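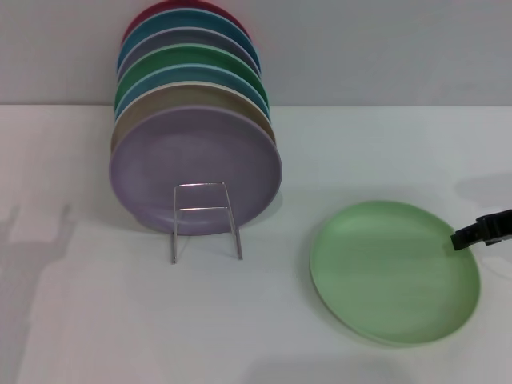
Tanko asked under the last post why I don't just train one network end to end and stop fiddling with state machines. He said, more or less, that if the arm has to learn to handle plates it may as well learn when to give up on one too, and that every hand-written rule I add is something I will have to take out again later.

He may be right about the taking out. I've removed a lot of rules this winter. But I still have a state machine, it still runs the show, and I want to write down how it's put together before I forget why half of it exists.

The task is plates in a rack. One lies flat on the table, the others stand in a row, and the software has to work out which is which, plan an approach to a rim, close the fingers and move. I chose plates as they looked easy. They are round and plain and they don't bend. All of that is true and none of it helps much with the perception.

The segmentation was the first thing I had to redo. My old version looked for ellipses. A plate lying flat is a very good ellipse from the head camera, and that part worked on the first evening. Plates in a row are a different matter. All you get of the ones behind is a strip of rim, and a strip of rim will fit nearly any ellipse you offer it. The fitter would return a plate with a diameter of half a metre and be quite sure of itself. I put in a limit on diameter, and then it returned plates of a sensible size in the wrong place.

What I do now is split by colour first and by shape second. Every plate in my set is a different colour, so I can get away with it. The nearest plate in the row shows its whole face, so I fit that one properly, take its tilt and diameter, and assume the ones behind share both. Then each strip only has to answer one question, how far back it is. It's a cheat and it would fall over with a set of matching white plates. Adesuwa Lawal has pointed this out twice. I have no answer yet beyond not owning any white plates.

Pale plates on a white table are the remaining trouble. The colour split leans on saturation, and at the edge of a pale plate there isn't a great deal of it. Shadows make it worse, because a soft grey shadow next to a pale rim can come out with a higher saturation than the rim. For a while the mask for the flat plate grew a sort of tail where the shadow lay. I tried three thresholds and then gave up on thresholds. The mask now gets checked against depth, and any pixel within four millimetres of the table plane is thrown out. That removes the tail. It also removes the lowest part of the plate, so the fit only uses the upper edge of the rim, and I think it's better for it.

Planning next. The arm side runs on Tunico, the small planner I've been writing since September. It takes a target pose for the fingers and a list of things not to hit, and gives back a path or an error. For a flat plate the fingers need to come in at the side, one above the rim and one below, and the gap underneath is small. The first approach poses came from a ring of points round the rim, evenly spaced, and the planner tried them in order and took the first that was reachable. It found paths. They were often silly paths, where the elbow went up and over to reach the far side of a plate when the near side was free.

Now it scores all the points before planning any of them. The score has two parts: how far the wrist has to turn, and how close the hand comes to the rack. I had five parts at one stage and could not have told you what three of them did. Removing them changed nothing I could measure.

The rack itself is a box as far as Tunico is concerned. I did try modelling the wires. Thin shiny wire is close to invisible to my depth camera, and what does come back jumps about from one reading to the next, so the planner was steering round obstacles that weren't there and ignoring ones that were. A box with a bit of padding is dull and safe. The price is that there are grasps on the front plate the planner refuses, though a person can see they would be fine.

Then the state machine, for Tanko. It has six states: look, choose, approach, close, lift, place. There's a way back to look from every one of them and that is the only recovery it has. If the finger position after closing says there is nothing between the fingers, go back and look. If the plate pose has shifted more than a centimetre during the approach, go back and look. Earlier I had separate recoveries for separate failures, with their own timers, and two of them could call each other. I found that one by reading the log and noticing that it had reached 3854 lines without the arm going anywhere.

Speaking of logs, the best thing I did this month had nothing to do with robots. Each run now writes one folder with the camera images, the masks, the chosen rim point, all the scores and the state changes, every one stamped from the same clock. Before, the camera process used its own clock and the arm used another, and they drifted apart by enough that a mask and a joint reading with the same stamp did not belong together. I blamed the hand-eye calibration for that for weeks. I redid the calibration several times and it was fine every time.

I have a small replay script as well. It reads a folder and runs perception and scoring again with whatever code is checked out, no arm needed, and prints what changed. I keep more than 1000 saved views for it. When I touch the segmentation I run the lot, go and make tea, and read the differences when I come back. Most changes I was pleased with turn out to break something in there.

As for learning the whole thing, I'm not against it. Eylül Erdem has been training a small grasp model on the folders from my runs, and for picking a rim point it already agrees with my scores most of the time. Where they disagree I've looked at the cases and I wouldn't like to say who is right. The plan is to let it propose the point and leave everything else where it is. If it behaves I'll think about the next piece.

Things still on the list:

The box round the rack should shrink when the front plate has been taken out.

Tunico gives the same error for "can't reach" and "ran out of time". These need to be two errors.

The four millimetre cut is written as a number in three different files.

Placing into the rack. At present I place onto the table only, and the slot problem needs a better tilt estimate than I have.

I'll put the replay script up once I've taken my own folder paths out of it. Tobiloba, I know you asked for it already, sorry for the wait.

Posted January 18, 2021

Search this blog Search

Contact | © 2021 Ramil Agbayani | Back to top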